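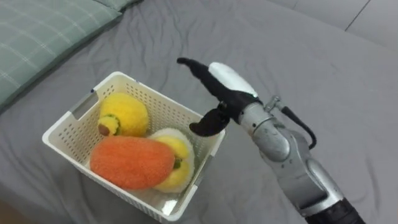 4. What people mean when they say the sheets are clean

I started this project thinking the interesting question was how often people change their beds. It's the question everybody asks me at dinner, and it's the one we put on the flyer (we printed 3,000 of them and taped them up all over Isine, mostly in stairwells). But by the second week of reading diaries I'd pretty much lost interest in the schedule. What kept pulling me back was the word "clean" and how much work people were making it do.

Section 3 covers the recruiting, so I'll keep that part short. We ended up with 12 households, nine in Isine proper and three up the hill in Allell, and each adult kept a diary in Jimport, which pings you in the evening with one open question. We got 366 entries back that mention bedding in some way. A few are one word long. One runs to what must be two pages and is mainly a complaint about a mother-in-law, with a fitted sheet in the middle of it.

4.1 Clean as a date

The simplest use of the word is the one I expected. Sheets are clean because they were washed on a certain day, and they stop being clean when enough days have gone by. People who talk like this tend to have a laundry day and they're fond of it! They'll tell you which day it is before you ask. In the Allell households the laundry day hung on the shared machine in the basement, and there the date on the sign-up sheet did a lot of the deciding. One woman wrote that her sheets "go bad on Sunday" because Sunday was her slot. She said the same thing to me in the interview, laughing a little, but she meant it.

What I didn't see coming was how easily the date gets pushed around. A night away doesn't count. Neither does a night on the couch with a cold, though a nap in street clothes can cost you two or three days. I had coded all of these as exceptions in my first pass, and Aslı Canpolat (who did the second coding, and who is much more patient than I am) pointed out that there were more exceptions than regular cases. So we threw out that code and made a new one, "adjusted date," and I've been happier with it ever since.

4.2 Clean as a feeling

The second use is harder to pin down. Here people go by how the bed feels when they get in. Words like crisp, flat, cool and tight come up over and over, and hardly any of them have to do with dirt. A sheet that's fresh from the wash but has been sat on all afternoon can lose its cleanness by bedtime. And a sheet that's been on for a while can get some of it back if you pull the corners hard and smooth the top with your arm. Several people described that exact move, arm out, one long sweep, and a couple of them showed me on the kitchen table.

This matters for what people put on their beds in the daytime, a topic I'd never thought about until the diaries made me. A bed is a big flat surface in a home that may not have many others. It gets suitcases, coats, homework and folding. Take something like Figure 1, with its plain gray sheet gone soft and creased, a pale green checked pillow up in the corner and a white plastic basket sitting on the sheet. When I brought up things being set down on a bed in the follow-up interviews, I got two reactions, and they split right along the line I'm drawing here. The date people shrugged. The feeling people wanted to know whether the bottom of the basket had been on the floor.

Floors, by the way, turned out to be a topic all by themselves. I've moved most of that material to Section 6, where Tuncay Taşdemir compares it with his shoe data.

4.3 Clean as somebody's job

The third use only shows up in homes with more than one adult, and it took me the longest to hear. In these entries "the sheets are clean" is a report. It means I did them, and I'd like it noticed. The same couple could give me two quite different stories about one change of bedding. He'd write that the bed was clean, full stop. She'd write about stripping it, carrying it down, waiting out a neighbor's load, hanging the cover over two doors because the line was full, and then finding that the pillowcases had been left behind in the hamper.

Two of our households skip all of that and send the bedding out to Uçar, the laundry near the bus station. I thought that would take the job out of it. It didn't, really. The job became remembering to drop it off, and then arguing over whether you should unfold the sheets right away or leave them in the paper until they're needed (I'm an unfolder and was told, kindly, that I was wrong).

We also asked people to write down the minutes they spent on bedding during October. The total across all households came to 761. I don't lean on that number much. People were very careful about the wash itself and pretty vague about everything on either side of it, and one man logged zero for the whole month next to three entries in which he plainly makes a bed. When I asked him about it he said making the bed was just getting up.

4.4 Where the three uses run into each other

Most people use all three meanings, sometimes in one sentence. The trouble comes when two people in a home are using different ones and don't know it. The fights in our diaries (they're small fights, I don't want to oversell this) nearly always look the same to me: one person is talking about a date and the other about a feeling, and each thinks the other is being sloppy with facts.

I'm not sure how far this travels outside bedding. Towels look similar in the entries we have, though towels bring in dampness, and dampness has its own vocabulary. Kitchen cloths don't fit at all. I tried for a while to make them fit and gave up, and the leftover codes are in the appendix for anyone who wants to have a go.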